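Chapter 6
Small Chores, Hard Problems

By Lempi Lindqvist
18 May 2024
3 comments · 20 shares

Can a machine do the chores yet? The answer depends on the chore. Moving a full pallet across a flat floor is routine work. Putting a handwritten label on a folder is still hard for most machines, though a child of six can do it.

Labeling takes two hands. One keeps the work from sliding while the other handles a thin strip of paper that bends as soon as it is lifted.
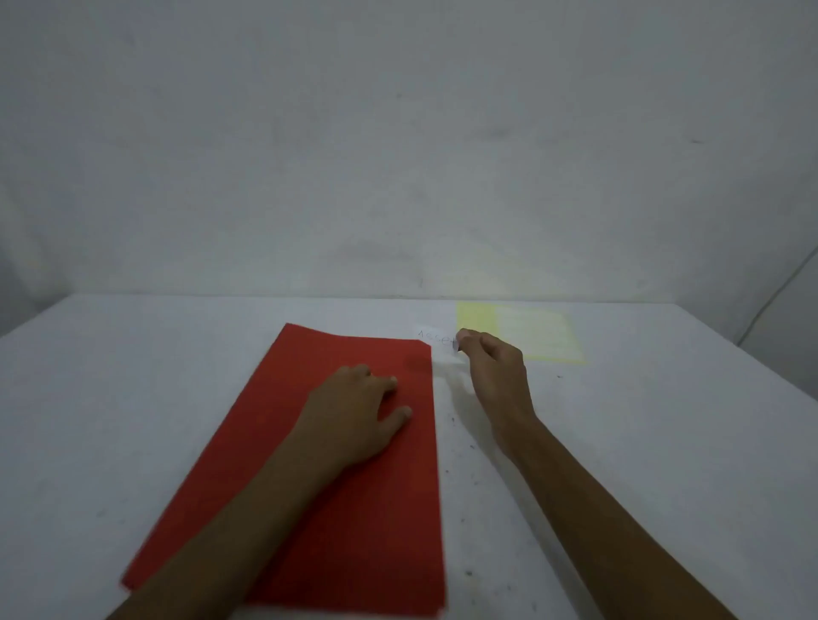 Figure 6.1 Left hand holding down the red sheet, right hand gripping one end of a handwritten slip.

Paper causes trouble for three reasons. It has almost no thickness to grip, it changes shape when touched, and a white slip on a white table is difficult for a camera to find. Add glue and there is a fourth problem – the label may stick to the gripper instead of the folder.

In February, Paavo Räsänen and Iddrisu Nutsugah tested a two-armed machine at the Rantala workshop on this one job. Over 90 attempts it placed 20 labels straight enough to keep.

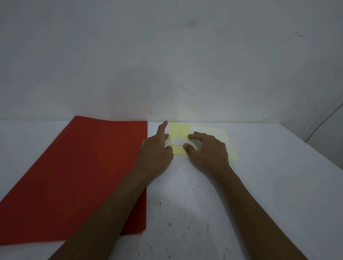
Most of the failures came at the start, when the label had to leave its backing sheet. People deal with this by feel. They bend the backing, find a raised corner and change their grip, often in under 2 seconds. The Rantala machine had no sense of touch in its fingertips and needed nearly a minute.

This chapter begins with grasping, then turns to touch sensing and to the use of two arms together. Section 6.1 looks at what a fingertip has to measure before it can pick up a sheet of paper.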